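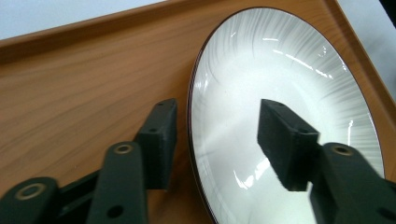 A round white plate on a wood-grain tray.

The Rolik studio in Lerkow has changed its floor timetable with effect from 3rd October. Supine and inverted postures move from the end of the evening session to the middle, leaving 16 minutes for rest before the room closes. The change follows a trial in September, in which the two running orders were used in alternate weeks.

Class size stays at 16. Mats are now laid in two rows with the short ends to the wall – the Durkell folding bolsters need the extra length when opened flat.

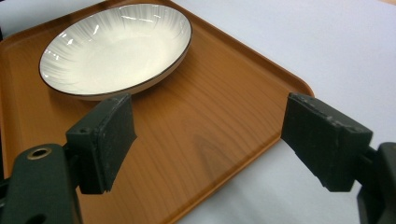

Shoulder stands will be taught with three folded blankets under the upper arms, and students with neck or eye complaints are asked to use the legs-up-the-wall version. Food is best left until after class. The tea counter now stays open following the evening session, with light dishes served in a shallow white bowl on a tray with a raised rim, as shown. The counter does not take bookings.

Passes issued under the former Sarmiento scheme remain valid for all floor classes. A pass with sessions left on it can be moved to the new timetable at the desk.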